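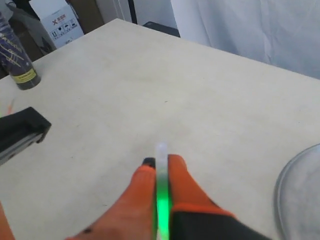 *Hall table: green light stick, navy can and clear domed lid.*

**Anmont Hall Users' Group: minutes of the general meeting, 6/25/23**

Held in the main room after the morning booking cleared out. Meeting opened at 2 pm. Quorum met. Apologies were taken as read.

**1. Minutes of the February meeting**

Accepted with one correction. The Strachan Street gate was recorded as repaired. It had been looked at and is still sticking. Moved, seconded, carried.

**2. Glow sticks for the winter lantern walk**

- Last year's colours were mixed and the marshals were hard to pick out from the kids. Agreed that marshals carry green this year and that no one else is given green.
- A green stick was shown to the meeting. The lower section is bright. The upper end is a lot paler, and there was some discussion about whether that matters at a distance. General view was that marshals should hold the stick so the bright end shows.
- Quote from Kirik for 562 sticks in assorted colours was tabled. Members asked if the greens can be bagged separately. To be checked before the order goes in.
- Used sticks are to go in the bin at the finish and not in the creek reserve. Last year we were still finding them well into spring.
- One family asked about children chewing the sticks. Agreed to put a line on the sign-up sheet asking parents to keep them away from toddlers and to throw out any that split.

Moved that the Kirik quote be accepted subject to the greens being bagged separately. Carried, one against. The member against asked that it be noted they would prefer battery torches.

**3. The pale table**

- The top is scuffed and has small grey smudges on it. Two members have had a go with dish soap. Cream cleanser was suggested, and a member who has used it on a similar top said it took the shine off. This top is matte already. Agreed to try a corner first.
- Replacing the table was raised. Not supported. It is solid, it is the right height for craft, and the marks don't stop anyone using it.
- Groups using paint or glue are asked to put down the vinyl cloth, which is on the shelf by the urn.

**4. Things left out**

- Boxes and fabric are building up in the main room. The Vonditden play sorted through their share last month but there is still plenty that has no label on it. Labels to be put on by the next working bee. Anything unlabelled after that goes to the op shop.
- Clear domed lids: if yours came in with a plate of food, please take it home. They get cracked in the cupboard.
- The dark blue can with the gold lines and yellow label: owner to claim it or it will be used for pencils.
- Orange items for the walk are to be kept together, as they were handed out in error with the craft gear last time.

**5. Money**

Balance reported and accepted. Payment of $73 for urn repairs approved. A further claim for tea, milk and biscuits was held over because the receipt had faded and couldn't be read.

**6. Walk route**

Same as last year, from the hall to the Strachan Street gate and back along the footpath. Expected numbers are around the same. We need 6 marshals and have four. The sign-up sheet is on the noticeboard. If it rains the walk moves to the following week and the soup goes in the freezer.

**7. Other business**

- The heater nearest the stage is clicking again. It can be used, but turn it off at the wall afterwards.
- The key safe code will change after the walk. Group contacts will be told by phone.
- A request for a second whiteboard was left until the next meeting.

**Actions**

- Ask Kirik about bagging the greens, then place the order.
- Try cream cleanser on one corner of the table.
- Put labels and markers out for the boxes.
- Find two more marshals.
- Chase a readable copy of the tea and milk receipt.

Meeting closed at 3:20 pm. Next meeting will be held after the walk, date to go up on the noticeboard.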